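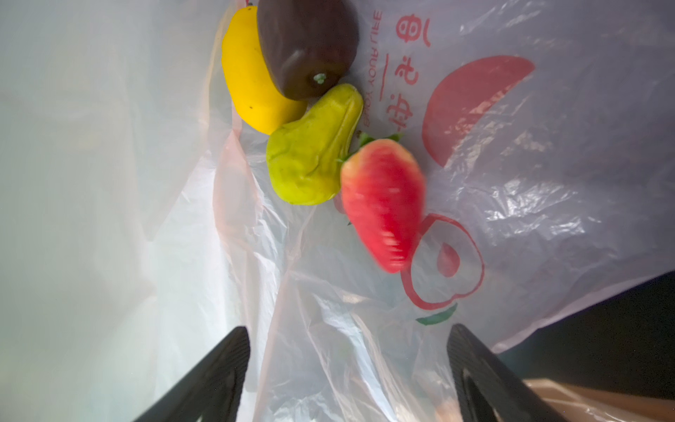 Artificial fruit in a plastic shopping bag.

PLORNSIDE SWAP SHELF OPENS IN MAY WITH 4,000 PROPS TO BORROW

Plornside — I've been dressing stages for school plays and community theater for most of my adult life, and I have bought the same bowl of pretend fruit more times than I'd like to admit. So this May I'm opening the Rosto Prop Library, and I'd love for you to come and borrow something!

It works the way a book library does. You join for $38 a year, you pick what you need, and you keep it for up to 40 days (long enough for rehearsals, the run and that week after closing when everybody is too tired to drive anywhere). Schools in Plornside join free for the first year.

The collection stands at 4,000 pieces right now. A lot of it is food, which directors ask me for constantly — bread, cheeses, roast chickens, a wedding cake that has been through more weddings than I can count. We also have telephones, suitcases, lamps, typewriters and far too many candlesticks. The bigger furniture came from the Curkov Playhouse when it cleared out its storage rooms, and I'm still finding drawers with old programs in them.

My partner in all this is Yeison Chambi, who built the shelving and wrote the catalog, and who is a lot more patient with labels than I am. "I want a drama teacher to be able to find a rotary phone in a minute and get back to rehearsal," Yeison says.

The library is in the old Yupanqui shoe store, next to the bakery. Doors open at 10 a.m. on opening day, and the first 100 members get a canvas tote for carrying things home. Parking is behind the building. Please don't use the bakery's spots, they need them in the mornings.

We're also taking donations. Clean and unbroken is best, but call me if you have something odd, I probably want it (no upholstered chairs for now, though, we're full).

Reporters and photographers are welcome to stop by before we open. Ask for me or Yeison at the front counter.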